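Comparing Two Grippers in the Simulated Kitchen

Guidance for laboratory users. Last revised 3/24/26. Enquiries to Sinéad Sheehan, Breathnach Laboratory.

This page sets out the procedure for comparing two grippers on the same arm before either is fitted to the physical bench. It applies to the Groto parallel gripper and the Mivance parallel gripper, both of which are available as models in the Jiter simulator. Users who wish to compare arms or controllers should follow the same order of work, but should read the note on controllers at the end first.

Before you begin

You will need a Jiter account with write access to the shared results folder, and a copy of the kitchen project. Do not work in the master copy. Open your own copy, check that the physics step is set to the laboratory default, and close any other project that is using the same graphics card. A second project running in the background slows the contact calculations and can produce slips that have nothing to do with the gripper.

Set the random seed to 2724. All comparisons in the results folder use this seed, and a run made with another value cannot be placed beside them.

Step 1. Load the arm and the first gripper

Load the arm from the project menu and attach the Groto model at the wrist. Enter the mass of the gripper in the payload field. The simulator does not read this value from the model file, and an arm that believes it is carrying nothing will sag slightly at full reach. Open and close the fingers once by hand control and confirm that both move the full distance.

Step 2. Choose the object and the starting position

Select one object for the whole comparison. Small rounded items are preferred, as they show differences in finger shape more clearly than boxes do. Move the arm to the approach position and save it under your own initials. The same saved position must be used for both grippers.

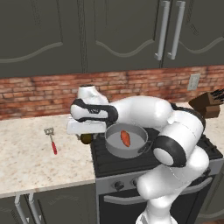

The approach position should be checked from the kitchen view before any trial is recorded. Look first at the space beneath the fingers, and then at the links further back, which are easily overlooked when attention is on the object. With the small round item resting where the counter meets the stove, the gripper comes down close to the left edge of the cooktop while the upper link reaches across the top of it, so the path of the whole arm must be considered as well as that of the fingers. The pot in the middle of the cooktop should be included in the collision list, together with its handle. If the planner reports a clear path but a link passes through the pot on playback, the list is incomplete and the position must be saved again.

Step 3. Run the trials

Set the closing force to 34 per cent of the maximum given in the gripper file and the number of trials to 93. Start the batch from the trial panel. The object is returned to its starting place after each attempt, with a small change in its rotation taken from the seed.

A trial is counted as a success when the object has been lifted clear of the surface and held until the timer ends. An object that is lifted and then dropped is recorded as a slip. An object that is pushed away before the fingers close is recorded as a miss. Please keep slips and misses apart - they usually have different causes, and the summary sheet has a column for each.

Step 4. Change the gripper

Remove the Groto model and attach the Mivance model. Enter the new payload mass. Reset the tool centre point, which is the point between the fingertips that the controller treats as the end of the arm. The two grippers differ in length, and if this step is omitted the second set of fingers will stop short of the object or press into the counter.

Repeat Step 3 without altering any other setting.

Step 5. Compare and record

Open both result files in the comparison panel and read the slips first. Play back several failed trials from each gripper at reduced speed. Where failures gather at one rotation of the object, note the angle. Where they are spread evenly, the closing force is the more likely cause and a further batch at a higher setting may be requested.

Save the summary sheet with the name of each gripper, the object used and the saved position. Screenshots are welcome but do not replace the sheet.

Note on controllers

The standard position controller is to be used for all gripper comparisons. The force controller introduced in January may be selected for private tests, but its results are held in a separate folder and should not be quoted alongside the others. Requests for bench time must be accompanied by a completed summary sheet for both grippers.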